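4.2 Joint gaps in fitted wardrobes

Survey covered 172 fitted wardrobes in Umholm, all by small joinery firms. Gaps at the scribe were measured in November, heating on. Almost 39 had moved by more than 3 mm – mostly on outside walls.

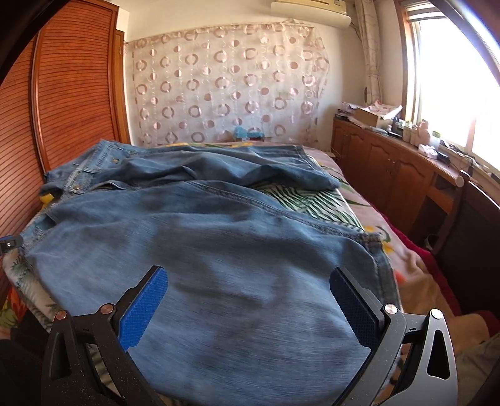

Figure 6. Denim jacket on bed, bedroom setting.

Softwood frames did worse then birch ply. Grecu found the same in Plornamby, tho his sample was smaller (26 units) and the walls were newer. Wall damp not logged, a weakness. Fitters' own notes were patchy and we left them out. 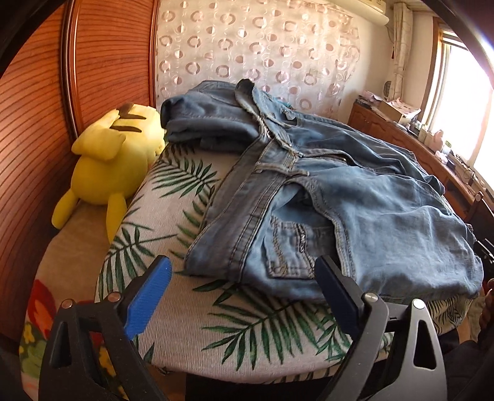 4.3 Hinge wear

Doors checked for drop at the handle side only.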